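# White tabletop against a gray wall, cords still driving me nuts

**skernley_sobia** – Mar 21, 2021

Okay, so I finally replaced the old brown desk in the back room with a plain white top, matte, a tiny bit off-white if you hold paper next to it. I wanted one long clear work surface for cutting fabric and wrapping orders, and for once I got the width I wanted instead of the width that was on sale. It's a Nastelness top on the legs from my old table. The wall behind it is the pale gray we did in August.

I love it. My problem is the cords. I have two thin black ones that come down the wall from up high and land at the back edge of the table, and against all that gray they look like somebody took a marker to the wall. On the old desk with the hutch I never saw them. Now they're the first thing my eye goes to when I walk in!

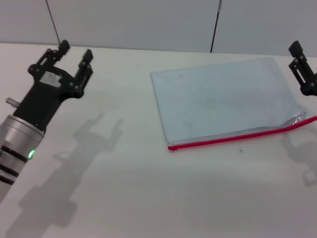
I've been going back and forth between three fixes. One is a paintable cord cover, the stick-on kind. Two is moving everything to the left so the cords drop into the corner (I hate this one, it means a power strip on the floor where I roll my chair). Three is swapping to white cords and calling it a day. Has anyone done the paintable covers on a paneled wall? There's a seam near the middle and I'm worried about the adhesive pulling on it.

– Sobia Mughal

---

**wei_workroom**

Paintable cover, no question. I did one in my sewing room and painted it with leftover wall paint and I forget it's there. Get the Cullska one, the half-round, and go with the narrow size because the wide one reads like plumbing. Two thin cords will share a narrow channel easily.

One tip: paint it before you stick it up. I did mine on the wall and got a wobbly line down both sides that I had to touch up with a kid's paintbrush.

– Suqin Wei

---

**plainoak77**

I'm going to disagree. A painted channel is still a ridge on a flat wall, and in side light it throws a shadow. You trade two thin lines for one fat one. White cords wouldn't help much on gray either, they'd just be light stripes instead of dark ones. I'd get cords with gray sleeving and pull them straight. Half of what bugs people about hanging cords is that they go down crooked.

---

**skernley_sobia**

Ugh, plainoak, you may be right about crooked. The left one slants and the right one kind of leans before it gets to the table. I bet if they were both plumb I'd mind them about half as much.

Suqin, did yours ever peel? The room gets warm in the afternoon.

---

**wei_workroom**

Once, at the very top, the first summer. I wiped the wall with rubbing alcohol and put it back up with fresh tape and it has stayed. I didn't clean the wall the first time, so that one's on me. For your seam I'd just run the channel a few inches to one side of it. Don't bridge it.

And plainoak, I get the shadow thing, but mine is next to a window and I have to go looking for it. Maybe my eyes are just bad :)

---

**plainoak77**

Fair enough, I've only lived with the square kind and those are ugly. Half-round might be better.

---

**buttonjar19**

Jumping in about the top and not the cords, sorry! How is the matte finish holding up? I had a Yan table in white and the thing picked up every blue pen mark and the dye off a pair of jeans. I ended up cutting on a mat full time, which kind of defeats having a big clear table.

---

**skernley_sobia**

Too early to say, but so far dish soap and a damp cloth gets everything off except one pencil smear, and that came up with an eraser. I do use a mat for the rotary cutter. No way am I running a blade on the bare top.

It does show shading more than I thought it would. When the light comes in unevenly you get these soft gray patches and I kept wiping at them thinking they were dirt. They were not dirt. I wiped a shadow for a good minute.

---

**buttonjar19**

Ha! Done that. Okay, I'm tempted. What did it run you?

---

**skernley_sobia**

Around $19 for the new brackets and I'd rather not say for the top, my husband reads this forum.

Update on the cords: I'm going to pull them straight first, because it's free, and live with it for 2 weeks. If they still bug me I'll get the narrow Cullska and paint it on the porch. Suqin, do you remember if you sanded it before painting?

---

**wei_workroom**

Light scuff with a sanding sponge, then two thin coats. Let it dry overnight before you peel the backing.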